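Gripper comparison meeting, Larnitz lab, Nov 12, 2024

1. Wrist cameras. View from the right wrist accepted for both finger sets.

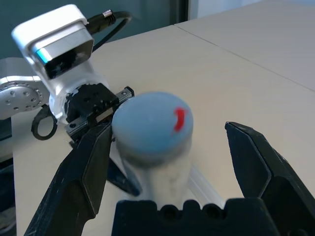 Right wrist view, gripper open at the cylinder.

2. Controllers. Kong stays on the bench until the July logs are checked; Modent to resend run 1346.

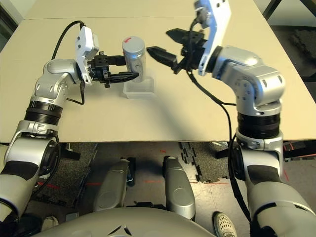
Finger sets were discussed next. Sanirent wants 30 more runs per set. With the left gripper holding the canister at mid-height and the right still open, finger clearance was agreed as the next item to measure.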